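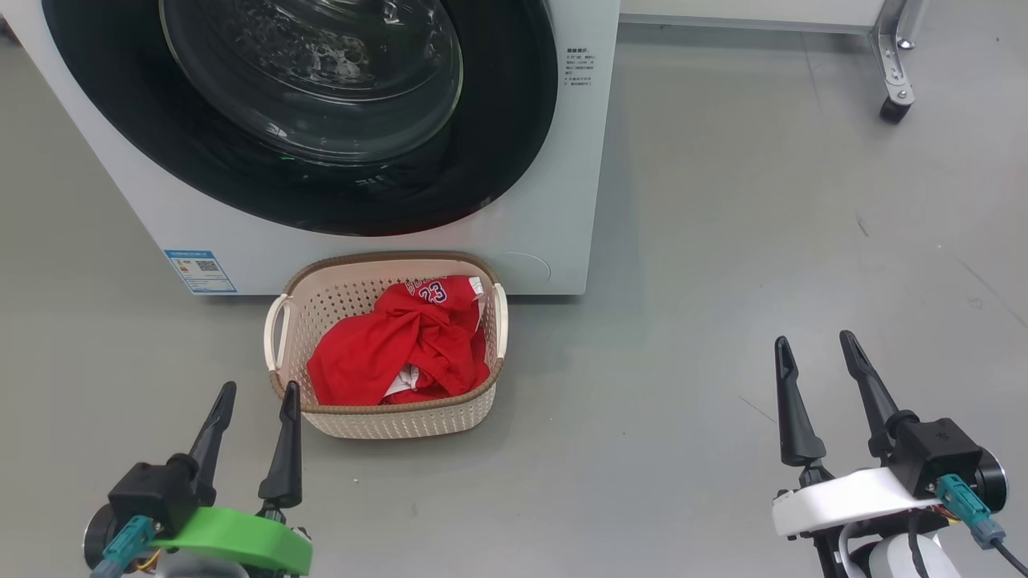 *By Vaughn Nakamura, Garkine*

I got to the Firnberg meeting hall early because I figured parking would be bad, and boy, was it. By 7 p.m. every chair was taken and people were lined up along the back wall with their coats still on. You'd have thought we were giving away hams. What we were doing was arguing over who gets credit for the town having an elected council at all, and I haven't seen a crowd like that in Garkine since the school bonds.

If you missed the run-up, the council wants to rename the meeting hall after former mayor Cantero. The plaque, as drafted, calls the late mayor "the founder of open government in Garkine." Those six words are what packed the room.

Council member Gilluleo, who asked for the item to be pulled and heard separately, went first and didn't ease into it. "I've got no problem with a plaque," Gilluleo told us. "Put up a plaque for the roads, put one up for the water line. But this town got the vote because people signed a petition, and the mayor's office sat on that petition for 2 years." There was clapping, and some booing too, and the chair had to use the gavel (I'd forgotten we owned one).

Now, I'm old enough to remember a little of this. Before the charter change, Garkine was run by an appointed board, and Cantero was the head of it. The petition came in, it went in a drawer, and it came back out after the county started asking questions. Then Cantero ran in the first open election and won it easily! So both sides have something to point to, and both sides pointed to it all evening long.

The folks in favor of the wording made a decent case, I thought. One woman from the north end said plenty of appointed bosses would have fought the charter in court, and Cantero didn't. A man near me said the mayor handed over the keys without a fuss after losing the third election, and that ought to count for something. It got a warm round of applause, and I clapped for that one myself.

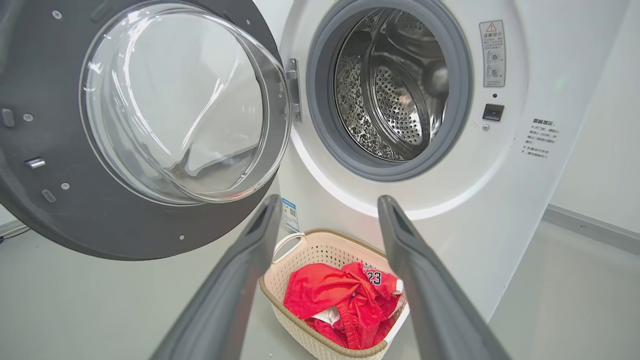 ## What the old minutes say

Gilluleo had brought copies of the board minutes and passed them down the rows, so I took a set home and read them at the kitchen table. They're dull for long stretches - there's a whole page on culverts - but the part that matters is short. The petition is marked received. A motion to put it on the ballot fails for lack of a second. After that it doesn't come up again until the county's letter is read aloud, and then the motion passes with no debate.

Cantero isn't quoted anywhere in those pages, which is a shame. I'd love to know what was said in the room. Supporters told the council that the mayor was working on the holdouts in private and needed the time, and maybe so. The minutes don't show it either way, and I'm not going to pretend I can settle it from a stack of photocopies.

Public comment was a long haul. The clerk had 32 people signed up, and 24 of them stuck it out to speak. The rest had gone home by the time their names were called, and I can't blame them. A few speakers didn't care about the plaque at all and wanted to know why the hall needs a new name when it still needs a new roof. Fair question, folks. 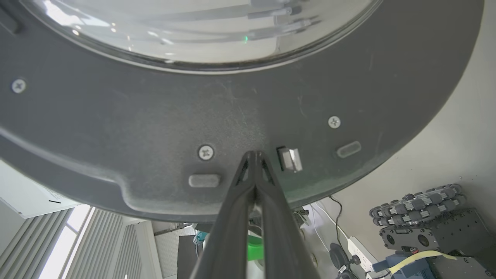 ## Where it goes from here

The council didn't vote on the wording. The members agreed to split the thing in two, so the name change will come back in May and the plaque text will be handled on its own. Gilluleo says the rename itself isn't a deal breaker as long as the petition signers get a mention somewhere in the building. A draft going around after the meeting would list all 50 of them on a separate panel by the front doors, and I heard people from both camps say they could live with that.

Written comments can be dropped off with the clerk until the May meeting, and the minutes are at the front desk if you'd like to read them for yourself. The session starts at 7 p.m. again - same hall, same name for now. I'd carpool.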